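Restdale 19 Dehumidifier, refurbished and new
4 min read

New stock is in, plus a few refurbs from the Bunirness depot. Same machine either way. Refurbs have a new filter and a new float, and a scuff or two on the casing. New ones come in the box.

What it is: compressor dehumidifier for basements, laundries, back rooms, sheds with a proper door. Pulls up to 19 litres a day in warm damp conditions. That figure is the lab one, 30 degrees and very humid, same as every maker quotes. In a cool Canadian basement in October expect a lot less. Still plenty for a normal house.

The short version

Capacity 19 L per day (max)
Weight 13 kg with the tank empty
Power draw 186 W on low fan, more on high
Fan speeds 2
Colour white, or a grey that we only get now and then
Castors yes, they're ok on hard floor, useless on carpet
Hose outlet rear, garden hose thread
Auto restart yes

Not included: hose. Any garden hose does it. Cut it to length and keep it running downhill the whole way. A dip in the middle holds water and then the tank fills instead and you wonder why.

Where to put it

Middle of the room if you can stand it there. If not, off the wall by the length of your forearm, back and sides. Air goes in the back and out the top, so don't shove it under a bench or a low shelf. Doors and windows shut. People leave the window open a crack "to help it" and then they're drying the whole street.

One machine does one floor if the doors inside are open. It won't do upstairs as well. If you've got a bathroom with no fan, fix the fan first, cheaper.

Don't use it in a crawl space. Dirt floor, low, dusty, nobody cleans the filter down there. We have a ducted unit for that, the Holloway, ask at the counter.

Setting it

Buttons on top. Power, fan, humidity, timer. Set the humidity to 50 and leave it a couple of days before you fiddle. First day or so it will run non-stop, thats normal. The walls and the boxes and the old couch all have water in them and it has to come out.

After that it should cycle. If it's still going flat out after a week at 50 either the room is too big or water is getting in somewhere. Check the downpipes outside, check round the floor drain. A dehumidifier won't fix a leak.

Winter: go to 40 or 45 if the windows sweat. Below 40 is a waste of power and hard on wood furniture and guitars.

Cold rooms

Works down to 5 degrees. Below that it switches off on its own to protect the coil. Between 5 and 12 you will see it stop and defrost, fan running, no compressor noise, a little light on the panel. Not a fault. We get a call on this every week once the cold sets in. If your garage is properly cold all winter you want a desiccant type, different machine, we can order one.

Frost that never clears is another matter. Bring it in.

Noise

You will hear it. Low fan is like a fridge that's just kicked in. High fan you'd turn the TV up. Fine in a laundry, not great beside a bed. Put it on a bit of rubber mat if the floor is hollow, makes a big difference.

Emptying

Tank slides out the front. Carry it level. There's a handle but it folds down when you don't want it to. When full the machine stops and beeps, and you can't turn the beep off, sorry, we asked.

Water is fine for the toilet or for mopping. Not for drinking, not for the iron, not for the fish.

Cleaning

Filter: every two weeks in the season. Pull it out the back, rinse in the sink, dry, back in. No dishwasher. If you do any sanding in the same room then every few days.
Tank: rinse with a drop of vinegar once a month or it goes slimy.
Coil: leave alone. Soft brush on the vacuum if it's really furry, power off at the wall.

Storing it over the dry months, run fan only for an hour so the inside drys out, then empty the tank, coil the cord, keep it upright. Moved it on its side? Stand it up and leave it 24 hours before switching on. The oil has to settle.

Work rooms and hobby rooms

A good few of these go to people with a desk or a bench in the basement. Paper stays flat, cardboard stops going soft, tools don't get that brown bloom. Close the door, run it at 45, hose to the floor drain and forget about it. A cheap humidity gauge on the far side of the room is worth having. The one built in reads the air right at the machine and can be a few points low.
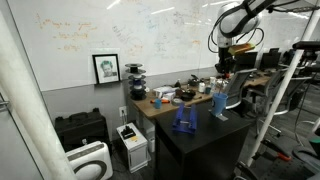 Maximiliano Salinas wrote in to say that the hose outlet on his had a plastic plug in it that isn't in the manual, and he'd run it for days with a dry hose and a full tank before he spotted it. He also reckons the timer forgets itself after a power cut, though the humidity setting comes back.

Right on both. Plug is in all of them, new and refurb. Pull it out with pliers before you fit the hose, and keep it for when you go back to the tank. Timer does reset. Just use the humidity setting.

Spares we keep

Filter
Float and tank
Castors, set of four
Outlet plug (people lose them)
Panel overlay, white only

Fan motors are order-in from Werkside, allow a couple of weeks.

Warranty

New, 2 years parts and labour. Refurb, six months. Keep the reciept. Doesn't cover dropped tanks or units run without a filter, and we can tell.

Pickup and delivery

Pickup from the side door, ring the bell, open till 4:30 pm. Delivery in town is to the front door only, not down the stairs. Bring a second person if your stairs are narrow. Old unit taken back for recycling at no charge when you buy, drain it first please.

Grey ones: next lot due August. Put your name on the list at the counter.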